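Showing one episode of a streaming docuseries at a public night: what permission do I need?

Posted 8/3/22 in Film, TV and Streaming

I run a small design talk series in Ledley. We meet in the old drill hall, someone gives a short talk on a building or a housing topic, and then people stand around with a cup of tea. For the winter program I'd like to show an episode of Skirnance, the documentary series on Lobo about people who design and build their own homes in odd places.

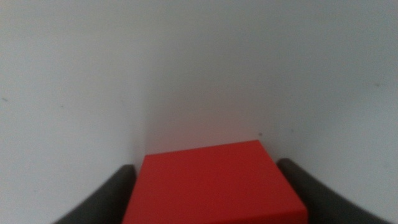
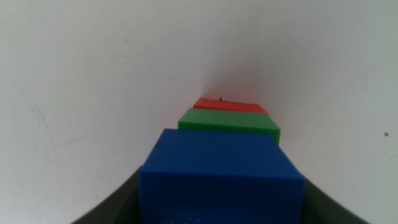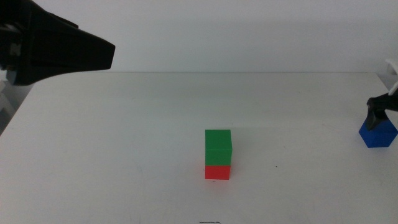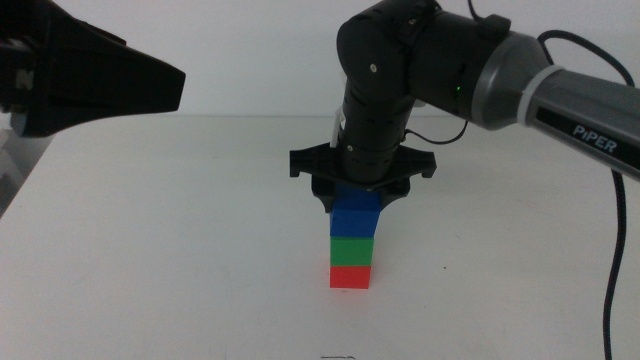

The episode I have in mind is the second one, about the couple who built a house inside a disused grain store. It suits our theme for the season, which is reusing existing buildings. I have a Lobo subscription that I pay for myself, and the hall has a projector and decent speakers.

What I can't work out is whether I'm allowed to do this. The hall holds 300 but we'd never get that many. Entry is by gold coin donation and the money goes to hall hire. We aren't a school or a registered charity. I've read the help section on the Lobo site and it says "personal and household use", which sounds like a no, but I've also been to plenty of nights at libraries and pubs where something was up on a screen off a laptop.

Specific things I'd like to know:

Does it matter that it's a donation and not a ticket?
Does it make a difference if I show only part of the episode, say the first half, and then talk about it?
Who do I ask? Lobo made the series as far as I can tell, but the credits at the end also list a company called Tatano.

I'd prefer to do it properly. I'm also on a tight budget, so if the answer is that it costs $400 I'd like to hear that before I print the program.

drillhall_talks

You need permission, and your subscription doesn't give it to you. A subscription is an agreement between you and the service about watching at home. Putting the episode on a screen in a hall that anyone can walk into is a public screening, and that needs a separate licence from whoever holds the non-theatrical rights for Australia.

Taking your points in the order you asked them.

Donation or ticket: it can affect the price, but it doesn't remove the need for a licence. A free event open to the public is still public. When you apply you'll usually be asked whether there's an admission charge, and you should put down the gold coin and say what it goes towards. Don't write "free" on the form and then have a bucket at the door.

Half an episode: same thing, unless it's short enough to fall under one of the fair dealing exceptions. There is one for criticism or review, and a talk that plays a brief clip and then discusses it has a better case than a talk that plays half an hour and then opens the floor. There's no set number of minutes that's safe, whatever people tell you. If the clip is doing the work of entertaining the audience, I'd assume you need the licence. Note also that fair dealing doesn't get you out of the Lobo terms of use, which are a contract and a separate matter.

Who to ask: look at the very last card of the credits for the copyright line. The name after the © is the owner, or was when the episode was finished. From what you've said, Lobo may have commissioned it and Tatano produced it, in which case either of them could hold the screening rights. I'd write to Tatano first. Production companies tend to have a real person reading the inbox, and if they don't hold the rights they generally know who does. Streaming services have a form, and the form goes to customer support, who will send you the household use paragraph again.

In the email, put:

the series title, the season and the exact episode
the date and the name of the venue
the capacity and how many you realistically expect
what you charge, if anything
whether the event will be advertised, and where
whether it will be recorded or put online (say no to this if you can)
how you intend to play it

The last one matters. Even with a yes from the rights holder you may not be allowed to stream it from your own account, so ask them to supply a file or a disc. Ask for the yes in writing and keep it with your hall booking.

On cost, I can only go by what I've paid. For a one-off screening of a feature documentary in a country hall I was charged $300 by a distributor, and a different one let me have a television episode for nothing because the director was coming along to speak. So $400 isn't out of the question, but ask whether there's a community rate before you accept the first price.

Allow plenty of time. My slowest reply was to an email I sent in January, and it came after the event had been and gone. I'd leave the episode title out of the printed program and put "screening and discussion" until you have the answer.

One more thing, check with the hall about music. Their own licence may cover music played at events, and it may not cover the soundtrack of a film. The booking officer should be able to tell you.

quarterinch

We did a film night at our tennis club off someone's laptop and nothing happened. 20 people, who's going to care. I'd just do it and not put the name of the show on the poster.

baseline_bev

I wouldn't follow the advice above, especially with a printed program and a hall that has its name on the booking form. If there's a complaint it goes to the hall first and then you lose the venue.

A cheaper option if the licence is too much: check whether the trailer for Skirnance is available for press or event use. Some producers have a media page with a trailer and stills that you can use with a credit. You could show the trailer, with permission, and get a local architect to talk about a conversion in your own district. We did it that way for a night on shearing sheds and the talk ran over time because people had so many questions. Then anyone who has Lobo can watch the episode at home.

Also try your state library. Ours has a small collection of documentaries with screening rights already attached for community groups. Skirnance probably won't be in it, being so new, but there were several good older ones on adaptive reuse when I last looked. You need to request them by title and pick them up in person.

verandah_post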